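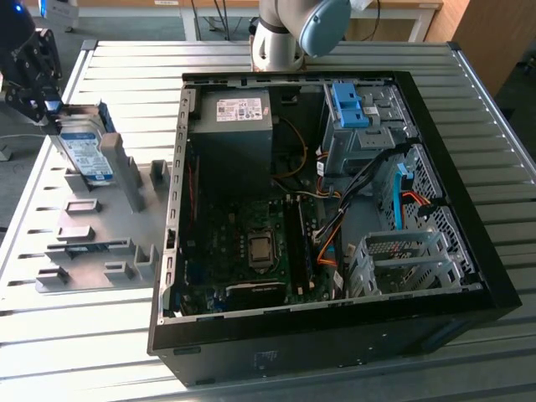 Old Towers, Opened Up
A gallery from the parts bench

Welcome back to the bench page! If you came over from the Iltmont swap list, hi, and yes, I still have power supplies. If you got here by searching for a laptop hinge, I'm sorry, I don't do laptops, but stay and look around.

I love desktop towers. I always have. The first one I ever opened was a Bulier office machine from the curb outside a dentist's office, and I had no idea what I was doing -- I took out every single screw I could find, including the ones that hold the fan onto its own bracket, and then spent a whole evening wondering which ones I hadn't needed to touch. (Most of them.) It ran again in the end and did my taxes for years.

This page is for the old ones. Plain black office boxes, for the most part, the kind that sat under a desk collecting dust bunnies until somebody ordered newer ones. They come in to the Pumbridge drop-off by the cartload. The June collection weighed in at 1,766 pounds, and that was with a table of printers we had to send elsewhere. A lot of it is beyond saving. But a good share is perfectly decent hardware, and even the dead machines are full of live parts if you take the time to get them out in one piece.

I get a lot of messages asking where to begin with one, so I'm putting the longer version here where I can point to it.

Lay it down first. People try to work on a tower standing up and then the heavy thing they just loosened drops onto the board. Put it on its side with the open side facing you like a suitcase, and everything you want is suddenly right there. The power supply is the big gray brick, usually with a white sticker covered in type so small I keep a magnifier in my apron. Read that sticker before you do anything else with it. The wattage is on there, and it saves you guessing later when you have six of them on a shelf and they all look like cousins. And please don't open the power supply itself, ever. It comes out whole and it stays whole.

Unplug the machine from the wall, obviously. Then hold the power button in for a few seconds. I do it every time, even when the thing has been sitting in a shed since forever.

Drives come out next for me. Hard drives are what people worry about, and they're right to. Anything with somebody's vacation photos and bank letters on it gets pulled before the machine goes anywhere else. The cages vary like crazy. Some have a plastic latch in a bright color -- blue, green, that awful purple Bulier used for a while -- and those are a joy, you squeeze and slide and you're done. Others want screws from both sides, and of course the screws on the far side are behind another panel. I've said words about those.

When a drive is out, stand it in something. I can't say this strongly enough! A drive lying loose on a metal table gets nudged, then it gets something set on top of it, then it's on the floor. A molded tray with pockets is lovely if you've got one. A dish rack works too, the wooden kind with close slats. I used one of those for ages until it got borrowed back into the kitchen.

A few things I keep hearing:

"Can I just yank the SATA cables?" Not by the wire, no. Hold the plug. Some of them have a tiny metal tongue you have to press down with your thumbnail, and if you skip that part you can take the whole socket off the drive. I've done it twice and I felt sick both times.

"Do the cable colors mean anything?" On data cables, not really. I get light blue, orange, red, black, sometimes several in one machine, and they all do the same job. The power wires are another story, there the colors do go by a system, mostly. Some of the big office brands went their own way with the plugs, though, so check before you mix and match.

"What about memory?" Push the little clips at the ends outward and it pops up at you. Old sticks are worth keeping. I sort mine into muffin cups in a tin, and the tin lives on a high shelf away from the cat.

"How long does one take?" For a full strip-down, 30 minutes if I have the radio on and nobody calls. Your first will take an afternoon, so make it a nice one, get a sandwich.

Okay, on to the table itself, then.

I got very attached to slatted metal worktables after seeing how well they suit this work. Screws do fall through, I'll admit it, and I keep a baking sheet underneath for exactly that. But dust falls through too, and old towers are mostly dust by volume. I used to work on a solid top with a towel over it and every time I picked up the towel I'd shake half a screw collection onto my feet. Light gray is also a good color for it. You can spot a black screw on light gray from across the room, and on my old brown door-on-sawhorses you couldn't find one with a flashlight.

If you're setting up a spot of your own, the lumber place on Zamudio Street sells offcuts cheap for risers and they'll cut to length if you ask nicely before noon. Get a lamp with a neck that bends. Get two, in fact, because one lamp just puts the shadow of your own hand on the exact plug you're trying to see.

Inside the case, from the power supply side

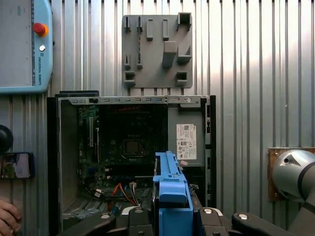
The inside of an old office machine is my favorite view in this whole hobby, and it's where I tell beginners to slow down and just look for a minute. Start at the power supply and follow the wires, with your finger if that helps, before you unplug any of them. A bundle like the one low down on this board, orange and red and white and black all bunched together and ending in a small white plug, looks like spaghetti until you've traced it, and then it's only one connector. I like the socket in the middle too, with nothing in it and the metal frame still in place. Leave that frame alone if you can. The tiny contacts under a processor are the most delicate thing in a machine like that, and I wouldn't set so much as a tissue on them. Up on the ribbed wall there's the gray holder plate, and I could go on about that one all day. Slotted clips, plain blocks, open square sockets, all different shapes on a single plate! I want one over my kitchen sink.

A bit more on holders, now that I've started. My own setup at home is much humbler, a row of clothespins glued along a paint stirrer for cables and an old ice cube tray for screws. The ice cube tray is great as long as you fill it in the order you took things out. First screw, first cup. When you go to put the machine back together, you work backward from the far end. I learned that trick from a sewing blog, where they do it with buttons.

Grab a roll of masking tape while you're at it. Wrap a bit around each cable as it comes off and write where it went. "Front fan," "top drive," whatever makes sense to you. I have one piece of tape in a drawer that says "the weird one" and I'd give a lot to know which one that was.

What I keep and what I don't

Keep: working power supplies, memory, data cables in any color, optical drives (people do still want them, mostly to rip their old CDs), fans that don't growl, and every screw. Keep the blank metal covers from the back slots too. You'd be amazed how often somebody on the swap list needs just one of those.

Let go: cracked front panels, swollen anything, fans that growl. Boards with burn marks go in the recycling crate at Pumbridge, in the bin by the side door. Please don't put batteries in that bin. The little coin battery on the motherboard has its own jar, it's right next to the bin and it says BATTERIES on it in my very largest handwriting.

The oldest machine I've had running again this year was 14 and it starts up faster than my phone does. It has a new-to-it drive and a fresh dab of thermal paste, and it's now somebody's recipe computer, with flour already in the keyboard. I got a very nice loaf of bread out of that one.

Swap list odds and ends

I'm looking for: a side panel for a Bulier mini tower, the one with the thumb latch and not the one with the slider. Any shade of black is fine, it's going under a desk. Also short SATA cables, the long ones just get in the way in a small case.

I have to give: more optical drives than one person should own, a box of mixed brackets, and a stack of drive bay trays that fit I don't know what. If you think they might fit yours, bring yours along and we'll try them.

Pickup is at the Iltmont side entrance, afternoons, and it's easiest after three. Knock hard, the fan testing gets loud. If you've opened up a tower of your own and want to show it off, send me a picture and tell me what was in it -- I really do want to see, dust bunnies and all.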